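Ticket: Gripper closes late during hand-guided teaching, instrument sorting task
Product: Drumano teach handle and control software
Site: Hellport workshop, bench 4
Status: Closed
Priority: Normal

Problem as reported

We are teaching the arm to pick up surgical instruments from a cloth and put them in a tray. The operator moves the arm by hand and squeezes the trigger on the teach handle to close the fingers. Since the November update the fingers close late. The arm has often started to lift before they meet, so the instrument stays on the cloth or gets dragged along it. Opening is fine.

The same task by remote control, from the desk, does not show the fault.

What we tried first

Restarted the controller and the teach handle. No change.
Swapped the handle cable for the spare. No change.
Cleaned the finger faces and ran the homing routine. No change.
Went back to the old finger speed setting. The fingers moved more slowly but started just as late.

Reply from Zakharchenko support

Please send a log of one failed pick and tell us which items are affected. Please also check the trigger filter under Handle, Advanced. The update may have reset it.

Reply from site

Log attached. The trigger signal arrives and the close command goes out 800 ms later. The filter was set to 800, so that matches. Our old notes have it at 85.

The hemostat and the scalpel handles are both affected. We teach with no blades fitted, and the cloth stays on the bench for every run.

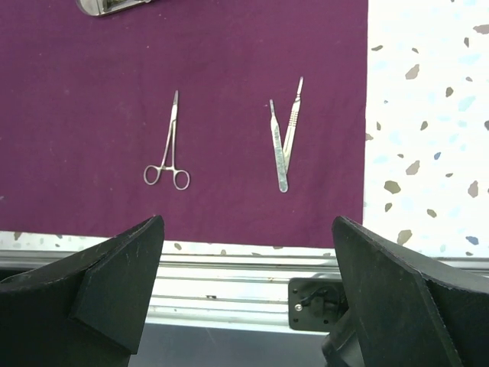
We set the filter back to 85 and taught the hemostat pick again. The fingers now close when the trigger is squeezed. Replay is good as well, and the lift no longer begins early.

One thing is still open. The recordings made since the update have the delay baked in. Can they be corrected, or do we need to teach them again?

Reply from Zakharchenko support

The Gotness import tool can shift the gripper channel against the arm channel. Enter the difference between the two filter values as a negative offset. Keep a copy of the originals – the tool overwrites them.

It will not help where the operator noticed the delay and waited before lifting. Those will replay with a pause after the grasp. You can trim the pause or teach the pick again.

Reply from site

Shifted the recordings and played them back at low speed. Most are usable. The ones where the operator had dragged an instrument have been deleted and will be taught again with the new setting.

The filter value is now on the start-up sheet, to be checked after each update. Happy to close.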